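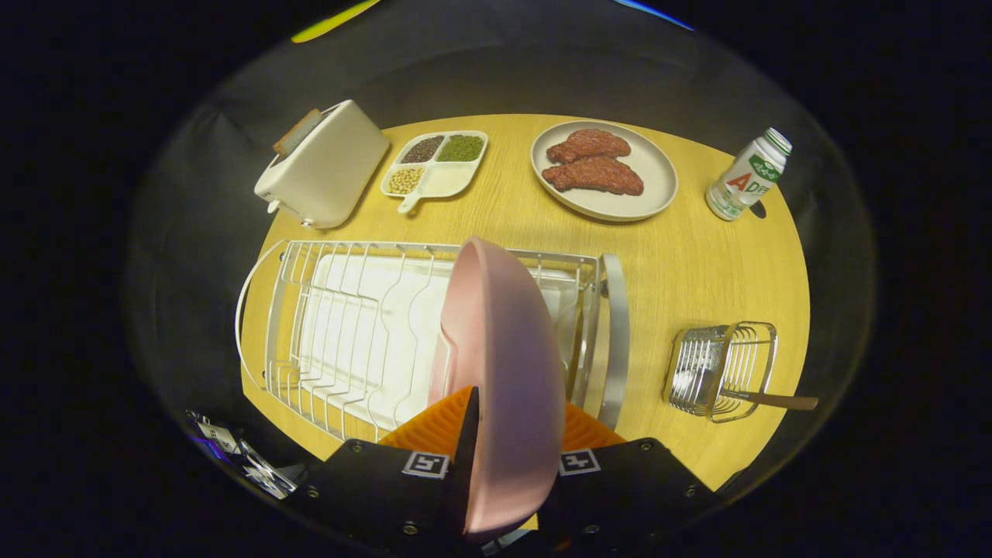 Just put the rack on the table and leave it there, a reader wrote under my last post. The counter is for cooking, she said, and a rack on the counter eats up the only good spot next to the stove. She has had hers on the table for two years and moves it over at dinner time.

I read that comment a few times before I did anything about it. My kitchen in Palville has 61 inches of counter in total and the sink takes a good part of that. What's left has to hold the cutting board, the kettle, the mail, and whatever came home from the store. The rack used to sit right at the edge of the sink and I chopped onions in front of it with my elbows in.

So in June I moved it. The table is only a step and a half behind the sink, and the rack has its own drip tray, so there was no mat to buy. The toaster went over too, and the divided tray with the dry goods. For the first week it looked like I was getting ready to move out.
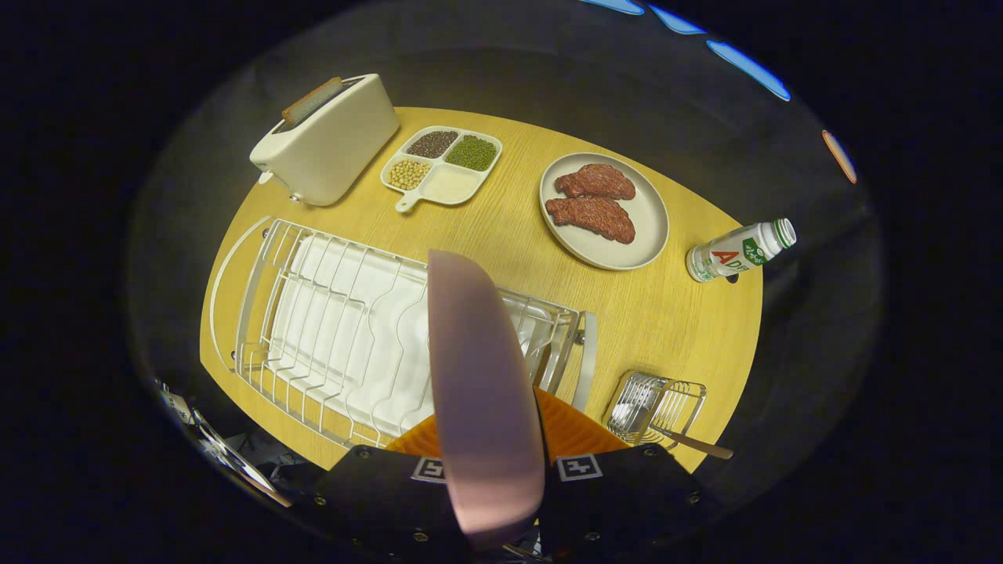
Posted by Carla Pruett
Writer and editor, The Tindall Street Kitchen

A few things I learned about a table that does this job.

The back edge is for things that stay. On mine that means the toaster first, then the tray, then the plate with whatever I'm making for dinner. I like them in that order going left to right. I had the plate on the left at first, and every time I reached for it I bumped the toaster lever.

The middle is for the rack, and the front is for me. I need a strip wide enough for one dinner plate and my hands. If that strip fills up, I have too much out.

The rack itself is a plain wire one from Grunmont Home that I paid 11 dollars for. It is white and the tray is white, so it shows every tea drip. I knew that when I bought it. The chrome one was out of stock and I didn't want to make a second trip.

Plates go in one way for me, all facing the same direction, with the big ones at one end and the small ones at the other. Bowls I still haven't solved. They lean on each other and take up three slots apiece. If I have more than a couple of bowls I dry them with a towel and put them away, and I get annoyed about it.
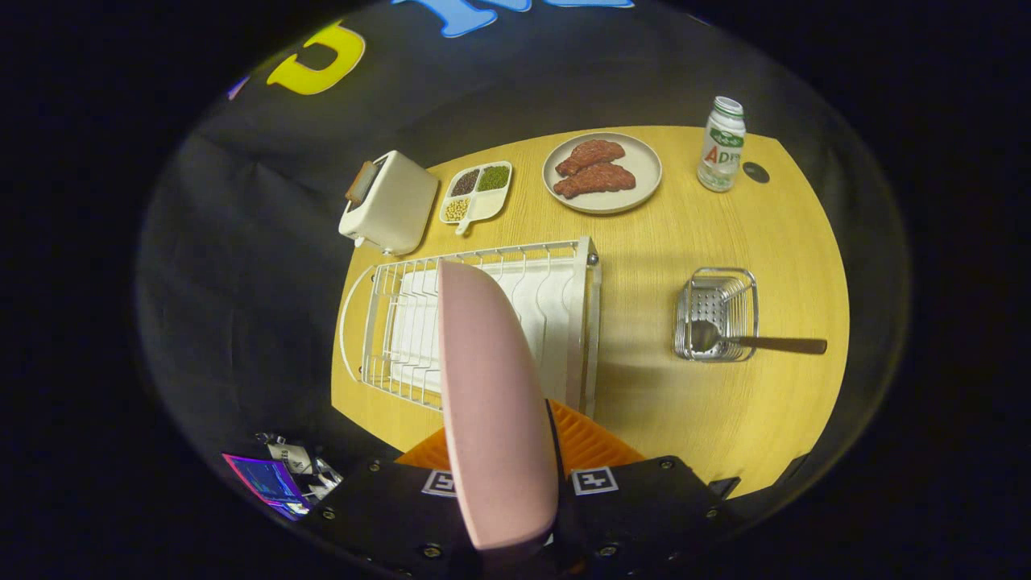 Dry goods were the part I put off the longest. I had 22 jars at one point, all different heights, and most of them had less than a cup of something in the bottom. Now the bags live in the closet and only what I'm cooking from soon comes out to the kitchen. The divided tray handles that. Mung beans and soybeans sit diagonally across from each other with the dark seeds in their own corner, and I can pick the whole thing up by its handle when I need to wipe the table. It has no lid, so I don't leave it out overnight. I fill it in the morning and whatever is left goes back in the bags after supper.

I do soak the soybeans overnight, in a bowl, in the refrigerator. The mung beans I don't soak at all. The seeds mostly go on top of toast, and having the toaster right beside the tray has made me eat more of them.

The toaster was the other question. I wanted it near the wall outlet, and the table is not quite near enough, so I carry it over when I want toast and carry it back. It's light and I make toast once a day. A friend in Brunano runs an extension cord across her floor and tapes it down. I would trip on that before breakfast.

One warning about meat. If there's a plate of it on the table, the clean dishes should not be right up against it. I keep the plate at the far edge and the rack forward, and I deal with the meat first and wash my hands before I put anything away. When I had everything on the counter I couldn't get that much distance between them.
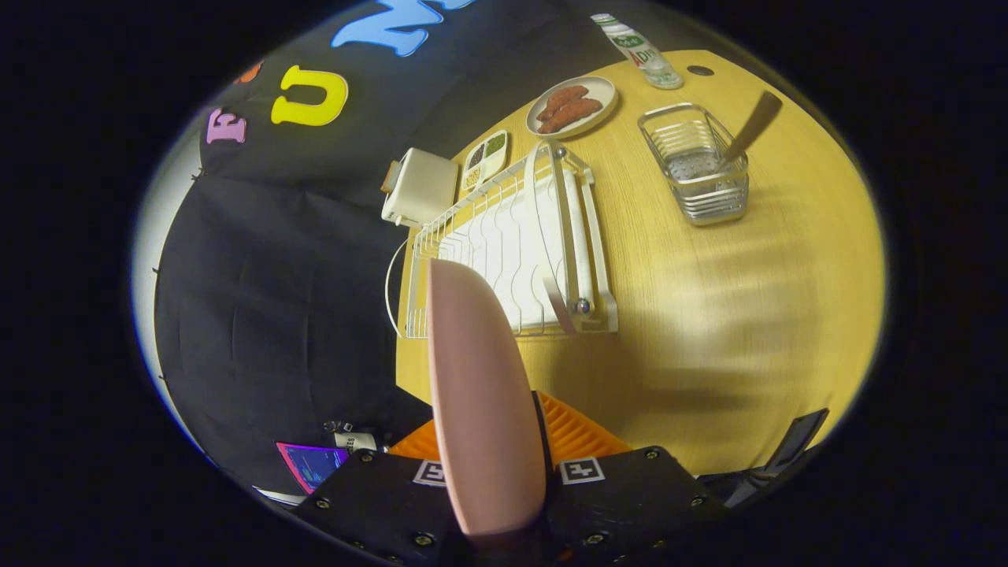 Rack in the middle, toaster and divided tray along the back.

I measured the walk, by the way. From the sink to the table and back, for a normal dinner's worth of dishes, I used to make the trip every time I washed something. Now I stack a few plates by the sink and carry them over together. That took 157 steps down to a number I stopped keeping track of.

Still on my list: something for the bowls, and a smaller kettle. If you have a rack that holds deep bowls upright, leave the name of it in the comments - and tell me how long it is, because mine already takes up as much of the table as I want to give it.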